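Hard Landscape: Materials and Maintenance
Unit 6: Joints in Concrete Paving
Course handout
Module tutor: Matvii Nazarenko

Purpose of this unit

Students should leave this unit able to name the main types of joint used in external concrete paving, to say what each one is for, and to mark a sensible joint layout on a plan. The unit follows on from the session on sub-base and drainage, and the notes from that session should be brought to the seminar.

Why concrete is jointed

Concrete shrinks as it dries and hardens. It also expands and contracts with changes in temperature for the whole of its life. A slab resting on the ground is held back by friction with the layer beneath it, and when it tries to shorten, tension builds up. Concrete is weak in tension and will crack. The designer decides where that movement is to take place by providing joints.

Types of joint

Contraction joints are grooves that weaken the slab along a chosen line, so that the crack forms at the bottom of the groove. They may be formed while the concrete is fresh or sawn once it is hard enough to take the blade without the edges breaking away. Late sawing is a common cause of stray cracks.

Expansion joints pass through the full depth of the slab and are filled with a soft board. They are placed where paving meets a building, a column base, a drainage channel or any other fixed object.

Construction joints mark the end of a day's work. Wherever possible they should fall on the line of a joint that was already planned. 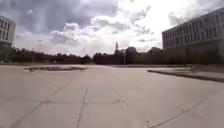

Layout

Bays should be as near to square as the site allows. Long, narrow bays tend to crack across the middle, and sharp corners tend to break off under load. Where a boundary runs at an angle, the joint should be turned to meet it as close to a right angle as possible, even if the pattern is less tidy on the drawing.

Joints should also be considered together with the falls. A joint at the low point of a surface will carry water for much of the winter, and its sealant will need earlier attention than the rest.

Case study: Kostiuk Court

Kostiuk Court is a public square with slabs laid in bays of up to 3000 mm. The paving was inspected 23 months after completion. Most joints were sound. Cracking was found in two places, both beside inspection covers that had been set into the slab without a surrounding joint. The repair involved cutting out the concrete around each cover and recasting it with a full-depth joint on all sides. The designer's drawings had shown these joints – they had been left out on site when the covers were moved.

Maintenance

Sealed joints should be checked each September, before the first frosts. The inspector should look for sealant that has pulled away from the sides, grit pressed into the joint, and differences in level between neighbouring slabs. Loose material is to be brushed out before any new sealant is applied.

Seminar preparation

Each student should bring a sketch plan of a paved area near their home or place of work, with the joints drawn in and each type labelled. Any crack that does not follow a joint should be marked in a second colour, with a short note on its likely cause. Sketches will be collected at the end of the seminar.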